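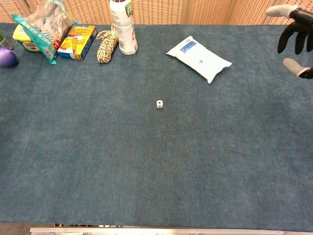
Stikow Tabletop Collection Station

The Stikow Tabletop Collection Station is a complete workplace for recording demonstrations of household and retail object handling with a multi-fingered robot hand. It is supplied by Brennan to laboratories and companies that train manipulation policies and need consistent examples over a long period of work. The station is offered as a single unit, with the table, backdrop, hand, recording software and starter object set delivered and installed together.

Work surface

The tabletop is covered in dark blue-gray felt with a metal trim along the near edge. Light objects such as dice, balls and small packages stay where they are placed, and the fingers can press down beside an object without striking a hard surface. The covering is held by a removable edge strip and can be replaced on site in one visit. Replacement felts are cut from the same stock so that recordings made before and after a change remain comparable.

A folding screen stands behind the table. Customers who already own a suitable backdrop may order the station without the screen.

Hand

The standard hand is black, with segmented fingers and a padded thumb. It is driven by the operator through a glove and records joint position and motor current at every step. Left and right versions are available. Customers ordering a pair should state this at the time of purchase, as the mounting plates differ.

Fingertip pads are consumable parts. Brennan recommends inspection after every 500 episodes and replacement when the surface is worn smooth. Two spare sets are included.

Starter object set

Objects have been selected by our applications group under Oranuch Chaimongkol to cover a wide range of grasps with items that can be bought in ordinary shops. The set includes:

A small white die, for fingertip pinch and precise placement
A textured ball
Rigid tubs and bottles in several sizes
Flat cardboard food boxes
Clear printed bags and sealed pouches
A length of twisted rope, supplied in a loose coil

Soft packaging and rope are included in every set. Policies trained only on rigid items often fail when a bag folds or a coil shifts under the fingers, and customers are advised to keep these objects in rotation from the first day. Product packaging varies by region, and equivalent items may be substituted.

Layout for single-object tasks

In the recommended layout, the target object is placed near the middle of the felt and the remaining objects are kept toward the far edge of the table. The background objects remain in camera view and provide variety, while the operator has a clear approach to the target. The software proposes a new target and a new order for the remaining objects after each group of episodes. Operators may override the proposal, and the change is written to the log.

Recording software

Each episode is stored with camera images, hand state, operator code, object list and a task sentence in plain language. The operator marks the episode as accepted, rejected or uncertain by foot pedal. Rejected episodes are retained by default in a separate folder, as many customers use them to train failure detection.

Data are written to local disks. No network connection is required during collection, and no recordings are sent to Brennan unless the customer opens a support case and attaches them.

Acceptance and reference data

Before shipment, every station is run through an acceptance series at our Zellville workshop under the supervision of Ulla Aaltonen. The series for the current model consists of 1,078 episodes using the starter object set. The customer receives all of them, including rejected episodes, together with the calibration files for the unit. The acceptance data may be used for training without further license.

Training for operators

Installation includes two days of instruction for up to four operators. The first day covers startup, glove fitting, emergency stop and calibration checks. The second is spent on collection, with a review of each operator's episodes at the end of the day. Additional courses are held at our Testton office; the next course with open places is in December. Vanderleia Moura handles course registration.

Options

Second hand with mounting plate and glove
Extended object set, kitchen
Extended object set, pharmacy and personal care
Additional storage for projects above 1,000 recorded hours
Spare felt covering
Annual calibration visit

Ordering and support

Quotations are prepared by Jirayu Ruangrit and include delivery, installation and operator training. Customers should provide the dimensions of the intended room and the height of the doorway through which the table will pass. Technical questions before purchase may be addressed to Chi-keung Kwok.

Specifications on this page apply to stations ordered on or after Friday, November 11, 2022. Owners of earlier stations may request the current software at no charge; the hand controller must be updated first.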